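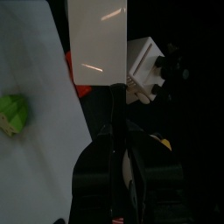
How is the sorting of the play pieces at Membridge coming along?

Slowly but nicely, and we're so pleased with it! Your grant of £898 has covered the new tables and the shelving, with a little left over for labels (more of those than we'd guessed). Around 200 pieces have been cleaned and put back into sets, and 14 sets are ready to lend. The Pustongate boxes are still to do, and we'd be glad of 3 more weeks for them, if that suits you. We hope to open the lending shelf in April.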